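Section 2. Planning and Budgeting for Your Hand-Held Grippers

Read this section before you place an order. It covers how many grippers to buy, what to budget for besides the grippers, and what to have at the site on delivery day. Installation starts in Section 3.

2.1 Decide how many units you need

1. List the sites where you will record. Count a home, a shop and a lab bench as separate sites if people will work in them on the same day.
2. Allow one Brareck hand-held gripper per operator. For two-handed tasks, allow 2 per operator.
3. Add one spare gripper for every 12 in use. Round up.
4. Enter the total on line A of the planning sheet.

Note: Grippers ordered together ship with matched finger sets. If you add units later, order new fingers for the older units at the same time.

2.2 Choose the fingers

The standard navy fingers suit cups, tumblers, small boxes and similar household items. Before ordering any other type, try the standard fingers on the widest and the narrowest item in your task list. Drinkware is a good first test, as most sites already have it on hand.

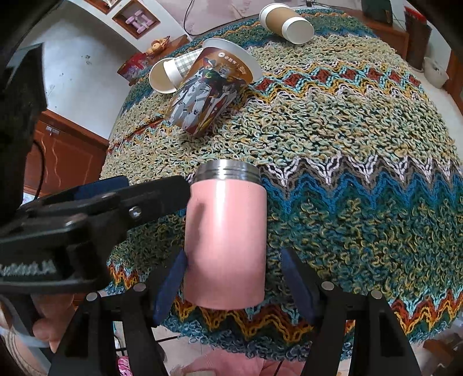 Figure 2-1. Gripper fingers placed on either side of an insulated tumbler.

Check that the operator can bring one finger to each side of the item without knocking over whatever stands next to it. If the item does not fit between the open fingers, take it off the task list or ask your dealer for a wide-jaw quote.

Caution: Do not use the gripper on open containers of hot liquid.

2.3 Work out the budget

1. Multiply line A by the unit price on your quote. The list price of one gripper with standard fingers is $2,000.
2. Add the Clodura storage dock. One dock serves up to four grippers. A starter order of one gripper, one dock and the cable kit comes to $3,091 before tax and freight.
3. Add replacement fingers. Plan on two sets per gripper per year -- more if operators handle threaded or sharp-edged metal.
4. Add task items. Cups, cloths and the like cost little each, but they get crushed and stained and need replacing.
5. Add operator hours for training. Allow half a day per person.

Note: Prices are those in effect on Jul 4, 2023. Dealer quotes hold for 30 days. The price list is revised each February.

2.4 Before you order

Confirm the delivery address with Sarmiento, our freight partner, and name one person to sign for the cases. For orders covering more than one site, write to Ezequiel Vallejo at the Waltanitz sales desk and attach the planning sheet -- split shipments must be set up before the invoice is issued.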